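27 Nov 2021

# The Case for the Removable Insole

The household shoe is among the least respected of our possessions. It is bought with some care, worn without any, and disposed of at the first sign of smell or slackness. It is the position of this essay that a plain canvas shoe can be kept in decent order for considerably longer than most households attempt, and that the habit on which its life chiefly depends is the regular removal of the insole.

The Nulley Household Repair Forum has received a good deal of correspondence on footwear since January, most of it concerned with soles. Readers wish to know which glue to use, whether a split in the rubber may be closed, and how white edging may be made white again. These are fair questions. They do, however, pass over the part of the shoe that touches the foot, which takes the greater share of the wear and receives almost none of the attention.

An insole gathers moisture, grit and skin. When it stays in place from the day of purchase to the day of disposal, the lining beneath it has little chance to dry. The owner notices a smell, blames the canvas, and puts the whole shoe through the washing machine. The canvas may survive this treatment. The glue along the sole is less forgiving, and many a serviceable pair has been lost to a 60 degree wash that was meant to save it.

The better practice is modest. The laces should be loosened well down the tongue, so that the opening gives freely. The insole should be lifted from the heel and drawn out slowly, as pulling from the middle will crease it. It may then be brushed, wiped with a cloth wrung out in soapy water, and left flat in moving air, away from the radiator. The shoe itself should stand open for the same period. Both may be reunited the following morning, or the morning after that if the weather is damp.
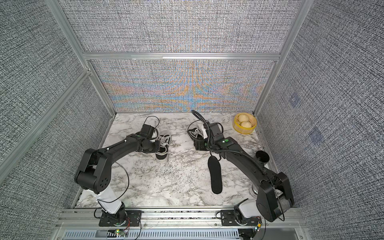 Objection is sometimes made that such care is out of proportion to the price of the article. Mr Fulgencio Cuevas, in a letter to this forum, put the point with some force. A canvas shoe, he wrote, costs less than an evening meal for two, and a person who spends his Saturday attending to insoles has misjudged the value of his Saturday. The argument deserves a serious reply, for it is the one most often heard.

In the first place, the work doesn't occupy a Saturday. It occupies a few minutes at either end of a night, during which the owner is free to sleep. In the second place, the price paid at the till is a poor measure of what is thrown away. A discarded pair of shoes is a mixture of cloth, rubber, foam and adhesive which can't easily be separated, and most local collections decline it. The cost is borne elsewhere, and Mr Cuevas does not include it in his reckoning.

There remains the matter of where the work is to be done. Opinion among our members is divided, and at times heated. One party holds that shoes belong on newspaper by the back door and nowhere else. Another is content to use any surface that can be wiped. This writer favours the second view, subject to one condition — that shoes and food should not share a surface at the same time. A worktop can be cleaned between one use and the next, but a bun can't, and the point should not require a rule in any well-run house. Where space is short, as it is in many of the flats on the Odach estate, a large tray kept for the purpose will answer perfectly well.

Manufacturers must also accept their part. Too many insoles are now glued down along their full length, for no benefit that the wearer can detect. Of the 4 makes of canvas shoe examined by our members this year, 3 had insoles that could be lifted without tearing. The Haltent pair did not, and its insole came away in pieces. The Nava pair, which was by no means the dearest, had an insole that lifted cleanly and a lining stitched neatly beneath it. If one firm can manage this at an ordinary price, the others may reasonably be asked why they do not.

The forum therefore asks that shops state, on the box or the shelf label, whether the insole may be removed and whether a replacement can be bought separately. A shopper can at present learn the height of the sole and the name of the colour, which is often a fanciful one, and yet can't learn whether the inside of the shoe may be cleaned. The information would cost very little to print. It would also encourage a trade in spare insoles, which at present is left largely to chemists and to the market stall.

Some caution is needed on the subject of powders and sprays. They have their uses, but they are commonly applied on top of an insole that has not been moved in a year, where they form a paste. A powder should go into an empty, dry shoe and be shaken out before wearing. Sprays are best kept for the lining. Neither should be regarded as a substitute for air.

Laces deserve a word as well. White laces should be taken out and washed by hand whenever the insole is out, and returned only when they are fully dry. A damp lace leaves a grey line at each eyelet, and that line is a good deal harder to shift than the dirt it came from. Members who prefer to wash their laces by machine are advised to use a small mesh bag, tied at the neck.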